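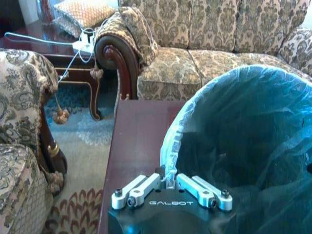 Surely any drum pump will do if all you want is liquid out of a drum, says a comment under my last piece, and it goes on to ask why a person would write about one at all, let alone twice. Fair question. The short reply is that I've owned three, and two of them now live under a bench with their hoses wrapped round their necks.

November 2, 2022

The one that isn't under the bench is the Dukari Harura, an electric drum pump with a polypropylene tube and a motor that sits on top like a hat. We've had it since July. Our place blends and bottles cleaning concentrates: floor cleaner, descaler, a degreaser that smells of oranges if you have never met an orange. Everything arrives in drums and leaves in 20 litre cans, and in between it has to be moved by something other than my back.

What you get

A motor, a tube, two metres of hose, a trigger nozzle, a wall hook and a booklet. The booklet has been translated by somebody with a fine sense of menace. "Do not allow the pump to become lonely in the liquid" took us most of a tea break. We think it means don't leave it running unattended.

The motor lifts off the tube with a half turn of a big collar, so you can buy spare tubes and keep one for acid and one for alkali. Please do this. The spare tubes are the expensive bit, as you will have guessed by now if you've ever bought a printer.

In use

Dukari claims 70 litres a minute. I timed ours on plain water with the nozzle off and it got very near that, and with the nozzle on it didn't. On descaler, which is thin, filling a can is quick enough that you need to be looking at it. On the degreaser base it slows down a good deal. On the thick surfactant it makes a noise like a cow considering its options and delivers a ribbon of product, slowly, with great dignity. The sales sheet says "suitable for most viscosities". Most is doing some lifting there. If your stuff pours like syrup on a cold morning you want a screw pump, and you want to sit down before you look at the price.

The trigger is good. It has a proper feel to it and it shuts off clean, with a last drip or two and then nothing. Our old Pace pump had a lever you could lock open, and anyone who has locked one open and gone to answer the phone will know why I no longer care for them. The Harura's won't lock. Your hand gets tired, and the floor stays dry.

It is loud. Not frightening, but you won't hear the radio, and on our radio that goes down as a feature. The variable speed wheel helps, though it's placed exactly where your thumb goes when you pick the motor up, so half the time you start on a speed you didn't choose.

The motor isn't explosion-proof, and the booklet says so in capitals. We don't handle solvents. If you do, stop reading and go and look at air-driven ones, properly earthed, with advice from someone better qualified than me.

Cleaning

Run it in a bucket of clean water, tip it, hang it up. The foot of the tube comes off with four small screws, which are stainless and which roll. A bayonet fitting would have been nicer. There's always an inch of liquid left in the bottom of the drum as well, and you get at that the way people always have, by tilting the thing and swearing.

Things that went wrong

The hose clip at the motor end let go in the second week. I was wearing goggles and apron, and it was only floor cleaner, so the floor had nothing to complain of. We bought ours through Wonden, and they sent a pair of better clips without an argument, plus a catalogue, plus another catalogue. The seal kit they talked me into is still in its bag after more than 15 drums, so either it's a well-made pump or I've tempted fate by typing that.

The power lead is too short. I've yet to meet a drum pump where it wasn't. I assume the designers all work sitting directly on top of a socket.

Would I buy it again?

Yes, for thin liquids, and with a second tube in the same order so you only pay carriage once. Against the Pace it costs more, weighs less and behaves better when you let go of it. Against a hand pump it costs a great deal more, and I can still lift a kettle in the evening.

Score: 4 out of five. The missing one is for the lead, the clip, and those screws, one of which is still somewhere under the bottling table.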